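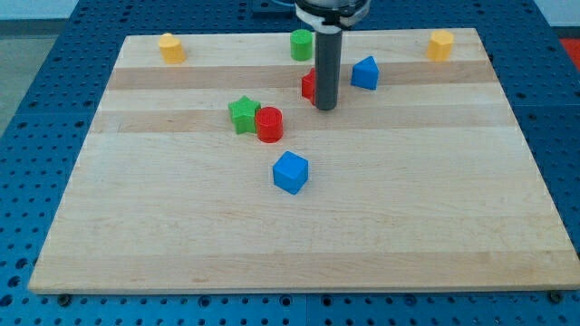
Why does wood have lines?

Look at a wooden table, a spoon or a cutting board. You will find lines in it, and sometimes one part is light and the next part is dark. People call these lines the grain. To understand where the grain comes from, we must go back to the time when the wood was a tree.

A tree grows in two directions

A tree grows up, as you know. But it also grows wider. Just under the bark there is a very thin layer of living cells. Every year this layer makes new wood on the inside and new bark on the outside. So the youngest wood of a tree is near the bark, and the oldest wood is in the middle.

In spring there is usually plenty of water, and the tree grows fast. The wood it makes then is often lighter in color. In summer the tree grows more slowly, and the wood becomes more dense and often darker. In winter, in cold countries, the tree rests. One light part and one dark part together make one ring, and one ring is one year.

In the town museum of Grekunholm there is a slice of an old oak with 82 rings. Children may touch it and try to count them. It is not easy! Some rings are wide and some are as thin as a hair. A thin ring can mean that the year was very dry, or that bigger trees took all the light. Some oaks live much longer than this one and have more than 200 rings. There are even giant sequoias in California which are more than 3000 years old.

From rings to lines

Now, how does a round ring become a straight line? Imagine a roll of paper. If you look at the end of the roll, you see circles. If you cut the roll along its length and look at the cut side, you see lines. With a log it is the same. The saw goes along the log, and the rings show as long lines on the board.

If the saw passes close to the middle of the log, the lines are almost straight. If it passes nearer to the outside, the lines make shapes like flames or hills. And the dark round spots? These are knots. A knot is the place where a branch began to grow.

Light wood and dark wood

Different trees have different colors. Maple is pale, like cream. Walnut is brown. Cherry is a little red and becomes darker after some years in the light. But also inside one tree the color can change. The outer wood, which carries water up to the leaves, is called sapwood and is mostly light. The inner wood does not carry water any more. It is called heartwood, and in many trees it is darker.

Why boards are made of strips

A wide board from one piece of wood can be a problem. Wood takes in water from the air and becomes a little bigger, and when the air is dry it becomes smaller again. A wide piece can bend like a potato chip. For this reason many boards are made of narrow strips with glue between them. The strips pull in different directions, and the board has a better chance to stay flat.

Nazar Vakulenko makes kitchen boards in Plurkport. Before he takes the glue, he puts all the strips side by side and moves them until he likes the pattern – sometimes this takes longer than the gluing.

Try it at home

Take a sheet of thin paper and a soft pencil. Put the paper on a piece of wood without varnish and rub gently with the side of the pencil. Rough old wood works best. Do the same on another piece and compare the lines.

New words

Grain: the pattern of lines in wood.
Knot: the mark of a branch.
Sapwood: the outer wood of a tree.
Heartwood: the inner wood of a tree.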